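Walkers Finish Six-Town Trip for Jailed Members of Tlapale Prayer Groups

A group of walkers reached Drollville in May at the end of a trip through six towns, made to draw attention to people held in Plitumov for taking part in home prayer meetings. They carried a petition with 3,223 signatures, collected at tables along the way, and handed it in at the Drollville town hall shortly after 4 p.m.

The trip was organized by the Tlapale Prayer Fellowship, whose members meet in private homes and have no paid clergy. The fellowship says that 14 of its members were in custody in Plitumov when the walkers set out. Eight of them have been sentenced for holding unregistered gatherings. The other six are waiting for their cases to be heard.

Home meetings of the fellowship were allowed in Plitumov for many years, as long as they stayed small. Under a rule now in force, any religious meeting outside a registered building needs a permit, and the fellowship says its groups have applied again and again without getting an answer. Police began visiting homes soon after the rule took effect. Members say that prayer books and phones were taken, and that people who had only come to listen were questioned along with the hosts.
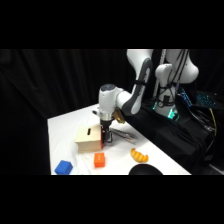
What are the walkers asking the authorities in Plitumov to do?
They want the 14 members released, the permit rule dropped for meetings in private homes, and the books that were taken returned to their owners.

The walkers started in Cirkenix, where many families from Plitumov have settled. A short service was held in the parking lot behind the bus station before they left. Most of the walkers were fellowship members, but others joined for a single stretch, among them students and people from two churches on the route. Those who could not walk the full distance rode in a van that also carried the tables, the banners and drinking water.

At each stop the group set up near a market or a main street and stayed through the afternoon. They gave out leaflets in three languages and read aloud from letters sent by prisoners' relatives. One letter, from the daughter of a man serving a sentence, described a monthly visit that lasts less than half an hour and takes place through a glass panel. Another asked that warm socks be sent, and gave the prison's rules on color and size.

Rain on the second stretch held the walkers up, and the evening gathering in the next town was moved into a school gym. The signing table there stayed open until 9 p.m. In the fourth town the group had permission for the square in the morning only, so the letters were read on the steps of the library after lunch.

Reactions on the street were mixed. Many people said they had never heard of the fellowship and took a leaflet home. A few told the walkers that matters in Plitumov should be settled in Plitumov. Several shopkeepers kept a stack of leaflets by the register, and a bakery in the fifth town sent over bread for the evening meal.

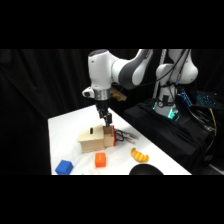

Who could sign the petition?
Any adult living in one of the towns on the route could sign, whether or not they belonged to a religious group.

In Drollville, a member of the town council accepted the petition on the front steps and spoke briefly. The council has no say over foreign affairs, but it agreed to pass the signatures on to the national government with a cover letter. The fellowship has asked that the letter mention the prisoners by name. The council had not decided on that point by the time the walkers left.

The day closed with a silent vigil in the park across from the town hall. Candles were lit for each of the people in custody, and their first names were read out. A woman who had spent four months in detention before leaving Plitumov told those present that news of events abroad does get through to prisoners – often late, and usually in a sentence or two passed on by a visitor. She said she first learned of an earlier petition that way, while she was working in the prison laundry.

Officials in Plitumov have said in the past that the permit rule treats all faiths alike and that those sentenced were punished for breaking the law, and their beliefs played no part. The fellowship disputes this. It says that other groups meeting in homes, including choirs and reading clubs, have been left alone.

The fellowship plans to keep the petition open through the summer. Signing tables will be set up again in Cirkenix, beside the bus station, and paper copies can be picked up at the Drollville public library during opening hours. Letters to the prisoners may be left at the same desk. They should be unsealed, written on one side of the page, and contain no cash or stamps.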